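Pencils, pens and the case they live in

The stationery swap came back to the Grornenel rooms in February and was busier than the one before it. By the end of the afternoon 3,281 items had changed hands, most of them pens, pencils and crayons. The count was done at the door, on paper, by Iresha Sarkar, and it doesn't include rubbers or paper clips, which were left in a bowl for people to help themselves.

Several members have written in since then with much the same question. They came home with more colours than they had before and want to know how to keep them. The notes that follow are taken from the short talk Iresha gave at the end of the swap, with a few additions from members who have tried things out at home.

Start by emptying everything you have on to a table. Do this even if you think you know what is in the drawer. Most of us have pens in a coat, pencils in the kitchen and a few felt tips in a box of wrapping paper, and they need to be brought together before you can decide how big a case to use. Put a sheet of scrap paper next to you and try every pen and marker on it. A quick line is enough. Any that leave a gap can be tried a second time at the end, after they have stood tip down in a mug for an hour.

Pencils take longer. Look at the point and look at the length. A pencil shorter than your little finger is hard for an adult to hold, though children often like them, and they can go in a separate tin. If the lead slides out when you sharpen it, the pencil has probably been dropped many times and the lead is broken all the way down. There is no mending that and it is better to let it go.

Next, choose the case. The old Felier tins are popular and last for years, but you can't see what is inside them and they are noisy in a library. Cloth rolls are good for travelling and slow to pack up. The Wukero wallet, which three members own, has elastic loops that fit a pencil well and a thick marker badly. Iresha's own preference is for a clear plastic case with a lid that tilts up, and she uses one at home and at the group.

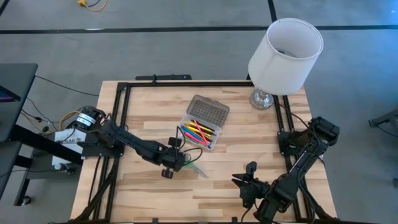

Issue 63, page 4

With a clear case you can tell whether the green is in or out before you open it, and a bundle laid on the slant makes good use of the space. Yellow, pink, orange, blue and teal are easy to pick out through the plastic. A lid with holes in it is a help too. Pencils that have been put away damp from a child's hand or a wet bag can dry off, and the case doesn't get the stale smell that closed tins sometimes have.

Don't fill it to the top. If you have to press the lid to close it, take out four or five and put them somewhere else. Pressing is how points get broken, and with markers it can work the caps loose. Iresha keeps a second case of the same size for the overflow and moves colours between the two when the season changes, though she admitted that the browns have not been moved for a long time.

On the matter of which way up things should go, members don't agree. Pencils can be stored any way you like. Felt tips and markers are best lying flat, so that the ink stays even along the barrel. If you keep pens in a jar on the desk, as many people do, it is worth laying them down once in a while. Two-ended pens should always be kept flat.

Some of you asked about sorting by colour. It looks well and it makes putting away slower. For a small case it isn't needed at all, as you can see everything at once. For a larger set, two groups will do, warm colours at one end and cool colours at the other. Anyone with a box of 72 or more may want to keep the tray it came in.

A word on light. A table lamp with a plain white shade is kind to the eyes for drawing, but many household bulbs make yellow very hard to see on white paper. If you are sorting pale colours, do it by a window in the daytime. The same goes for telling navy from black, which has caught out a good many of us.

Work on a hard, flat top if you can. A wooden table is fine. Carpet is the enemy of pencils, or at least of finding them again, so if yours have a habit of rolling, put a folded tea towel along the side of the table nearest you. Six-sided pencils roll less than round ones.

Sharpeners should not go in the case with the pencils unless they have a cover. Shavings mark everything. Eyvindsson on the high street has covered ones at 90 pence and will also sharpen a handful of pencils at the counter if the shop is quiet.

Anything you have tested and don't want can come to the next swap, which is on 23 May 2026 in the same rooms. Doors open at two. Please bring pens and pencils loose or in a bag, held with a rubber band if there are a lot, and take your own case home with you afterwards. Three were left behind last time and two are still in the cupboard by the stairs, one blue cloth and one tin with a dent in the lid. Ask Iresha for the key.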